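Food Storage and Waste in Shared Student Kitchens
Project report, second-year course in Household and Consumer Studies

1. Why we chose this topic

In our first year, three members of our group lived in the Wogan residence, where one kitchen is shared by a whole corridor. Every Monday the cleaning staff put a note on the refrigerator door asking students to take out old food, and every Monday a full bag of it went to the trash. We wanted to know which food is thrown away, and if the way of storing it has an influence. Most of the reports that we read before starting were about families. A family usually has one person who knows what is in the cupboard. In a shared kitchen there is no such person.

2. Method

We sent a questionnaire to the students of two residences, Wogan and Lirkus, and received 687 answers. After removing the answers that were not complete, we also asked 40 students to keep a food diary during September. In the diary they wrote each item they threw away, the reason, and the place where the item had been stored. We gave them a kitchen scale if they did not have one. Two diaries were lost when a student moved to another room, and we replaced them with two students from the reserve list.

The questionnaire had one mistake which we found too late. The question "How often do you throw away food?" did not say if leftovers on the plate should be included. Some students wrote to us to ask, but most of them probably decided by themselves. For this reason we use the diaries as our main source and the questionnaire only for opinions and habits.

3. Results

Fresh vegetables and bread were the items most often written in the diaries. The usual reason was "forgotten". Many students bought a large pack because the price for one kilogram was lower, and then used half of it. Milk products came after that. Here the reason was more often the date on the package, and several students wrote that they did not smell or taste the milk before throwing it away.

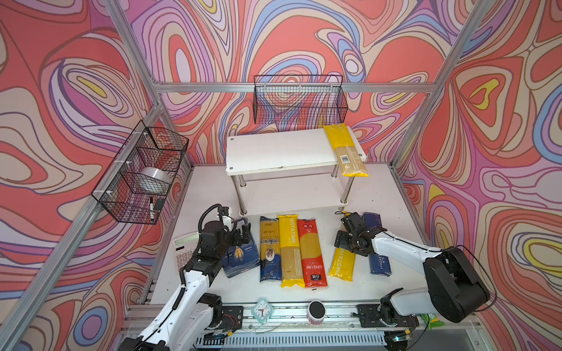 Dry food was a different case. Rice, lentils and flour almost never appeared in the diaries as thrown away, but they caused another problem, which we call double buying. A student does not see what is at the back of a deep cupboard, so he or she buys the same thing again. One diary from Lirkus mentions four open bags of the same rice. Dried pasta in packages that stand in a row, as on the white tabletop in the picture, can be checked quickly before going to the store, while packages that lie on top of each other hide what is under them. Wire-mesh baskets on the wall, like the two black ones in the same picture, are also practical for small things, because the content is visible from outside. In our questionnaire many students said that they had no fixed place for tape, clips and markers, and so open bags stayed open and without a name.

We also compared the two residences. At Lirkus each student has a shelf with a number. At Wogan the shelves are free for everybody. The students of Wogan complained more about missing food, but the weight of wasted food in the diaries was similar. We expected a bigger difference and we cannot explain this result well. Maybe the students at Lirkus feel safe about their shelf and look at it less often.

4. A small test

In the Trenerus kitchen, which belongs to our faculty, we tried three changes for two weeks: a shelf marked "eat first", a list of open dry food on the door, and a box for food that anybody may take. The box was used every day. The list was filled in during the first days and after that only when one of us was present. We think a list needs less writing than ours, maybe only a mark beside the name of the product.

5. Limits and next steps

Our participants knew that we would read their diaries, and it is possible that they wasted less than usual. September is also a month when many students have just arrived and have almost empty shelves. The group of next year should repeat the diary part in spring. We have left the blank diary forms and the corrected questionnaire in the Prirer folder of the department, together with the three kitchen scales that were returned.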